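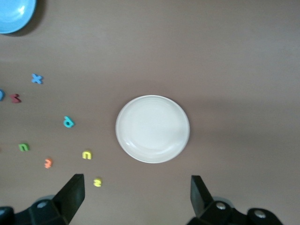

Najwa Daher talks with her hands, and on Wednesday afternoons she needs both of them. She is trying to explain wrist cameras to me while untangling a cable with her elbow, and she's having a great time.

"Okay, so the arm doesn't know what a letter is," she says. "It doesn't know what a plate is either! It gets a picture and it has to do something about it. We spent all of October on that one sentence."

Daher is a senior and the closest thing the robotics club has to a captain. The club meets in the old drafting room, and this year its whole project is one arm, which the students named Plelden after a long argument that I heard four versions of. The task they gave it sounds like something from preschool. There are foam alphabet letters on a table, and there's a white plate. Pick up a letter, put it on the plate, go back for another one.

"My little brother asked why we don't just use our hands," says Fuad Gebreyes, a sophomore. "I told him to come try it with the controller. He lasted maybe one letter. Then he wanted to come every week."

Gebreyes drives more than anyone else in the club. The students teach the arm by steering it through the job themselves and saving every run, and they had 331 good runs saved on the day I visited. A run is good if the letter ends up on the plate and the driver didn't have to stop and start over. The bad ones get saved too, in a separate folder with a rude name.

I asked him what makes a letter hard.

"The skinny parts," he said right away. "An *n* is nice, you can grab a leg. Anything like an *s* is a pain, there's no straight side, so you have to decide where you're going in and then commit. And foam squishes, so you can look like you've got it and then it just kind of slides out the bottom." He made the noise it makes. Two people at the other end of the room made the noise back.

The letters lie flat, which is part of the trouble. The fingers have to come down nearly to the tabletop without pushing into it, and for the first few weeks they pushed into it a lot. Gaetano D'Amico, who teaches physics and signed on as adviser, keeps a pair of badly chewed fingertips in his desk drawer and was delighted to show them to me.

"I'm so proud of these," he said. "Look at that gouge! They worked out the height problem from that gouge. I could have given them the number, and I'd have ruined a terrific week."

D'Amico is firm on one rule, which is that the letters get tossed and left where they fall. Early on, the drivers were lining them up neatly on one side, all facing the same way, and the arm learned the neat version and was lost the minute anybody bumped the table. Now a student drops a handful and walks off. They can land sideways or upside down, and sometimes two are nearly touching.

"Is it a *p* or a *d*?" Daher said. "Depends where you're standing. We used to fight about it for the labels, and then we dropped the labels, and everyone got along better."

The regional meet is what they're building toward. Each team gets 17 minutes at the table, and the judges do the tossing. Last year's club finished well down the list with a sorting machine called Drurkus, which Gebreyes describes as "mostly a box." Teodor Holmgren, who built most of the box, is still in the club and took this calmly. He now writes the code that plays back what the arm has learned, and he's the one who got it to put a letter down gently instead of dropping it from a height.

"It used to bounce them off the rim," Holmgren said. "The plate's got that raised edge, so if you let go a little early the letter hits it and goes anywhere. I watched that happen for two whole meetings. Then I changed one wait time and it stopped, and I yelled so loud that the choir teacher came in."

They're after a second plate now, and Daher wants to try spelling. D'Amico thinks spelling should wait until after the meet. Daher has already written out a list of short words and taped it to the cabinet, and when I left she was reading it aloud to Gebreyes, who had the controller in his lap and was asking if they could start with his name.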